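Artificial Fruit: Gallery of the Collection
Kisach, updated 31/03/2025

Welcome to the page of my artificial fruit. I started to collect it when my aunt closed her kitchen in Kisach and gave me a box in which all the pears were without stems. Today I have some 100 pieces, and I still look for more at markets and in the shops that sell things for window displays. I am not a dealer and I do not sell anything from this page. If you write to me to ask for a price, I will answer politely, but the answer is no.

Many people think that artificial fruit must be perfect to be beautiful. I prefer the fruit which has some character in the surface. A real mango is never of one color, and a good artificial mango is not of one color either. The painter has to decide where the yellow finishes and where the red begins, and in the cheaper pieces this is done with a hard line, as if somebody put the fruit in a bucket of paint up to the waist. In the better ones you can not find the place.

The older part of the gallery (grapes, lemons, the wax apples) is on the next page. I moved it there in December, when this page became too long and slow to open.

Strawberries, Mangoes and Dark Fruit

For this group I like a pale background with a pattern of marble. The red is stronger on it, and the dark pieces do not disappear as they do on brown wood. In the first picture there is also the pink plastic dish with the wavy edge. The second one is closer and is better for the surfaces. Look at the small cracked lines on the strawberry, similar to an old glaze, and at the mango just below it, which goes from bright yellow through orange to red and has a short brown stem. The avocado beside them has a fine pebbled skin, almost black, and it is matte, so it makes a good neighbor for the glossy things. 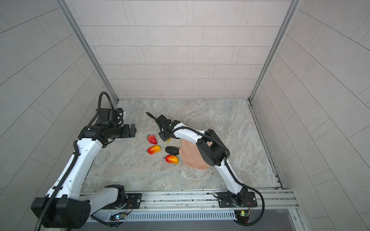
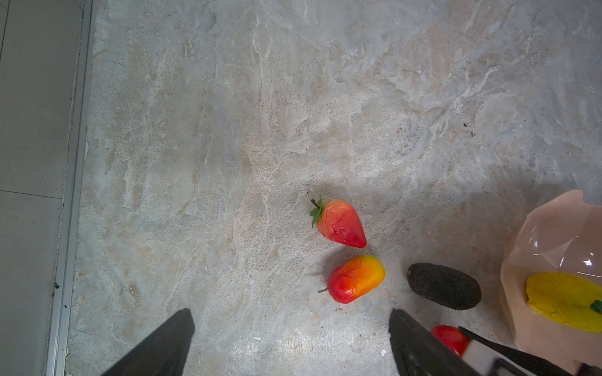

The strawberry keeps its green leaves in both pictures.

How I Look at the Surface

Some visitors ask me what is this cracked effect, and if it is a damage. On some fruit it is made on purpose, to give an old look, and on other fruit it comes with age. I have pieces of both kinds. With the finger you can often feel the difference: the old crack has an edge and the decorative one is smooth. I do not try to repair either of them. Once I put varnish on a cracked plum and it became yellow in one summer, so I don't recommend it.

The leaves are the weak part of a strawberry. When you buy one, please turn it and look from the top. If the leaves are glued only in the middle, they will open and catch on everything. I pack the strawberries in a box with separate places, the same as for eggs, with the leaves up.

Mango stems break too. A broken stem can be replaced with a thin piece of real twig, and I think this is permitted. Tudur Phillips, who writes to me often about wax fruit, does not agree and says that a replaced stem must be declared to the buyer. As I do not sell, we have left the question there.

Cleaning

Dust goes into the pebbled skins more than anywhere else. I use a soft brush for paint, dry, and I start from the stem. For smooth fruit a cloth with a little lukewarm water is enough. Do not use window cleaner! It took the red from one of my cherries and gave it to the cloth.

Wax fruit must stay out of the sun and away from the radiator. The foam pieces do not mind the heat so much, but they take marks from fingernails.

What I Am Looking For

- Apricots by Ilamen with the paper leaf, any condition
- Small lemons from the Pelora table set. The full set has 15 pieces and I miss 2 of them, both lemons
- A fig, cut in half, with painted seeds
- Catalogs of the Morgan display shop, also copies or photographs of single pages

If you have something from this list and would like to exchange, I can offer double bananas and a good number of grapes. Please send a photograph in daylight, with a coin beside the fruit for the size, and tell me if the stem is original.

Next Page

Grapes, lemons and wax apples. The quinces will be added when I find a better light for them, for now they all look like potatoes.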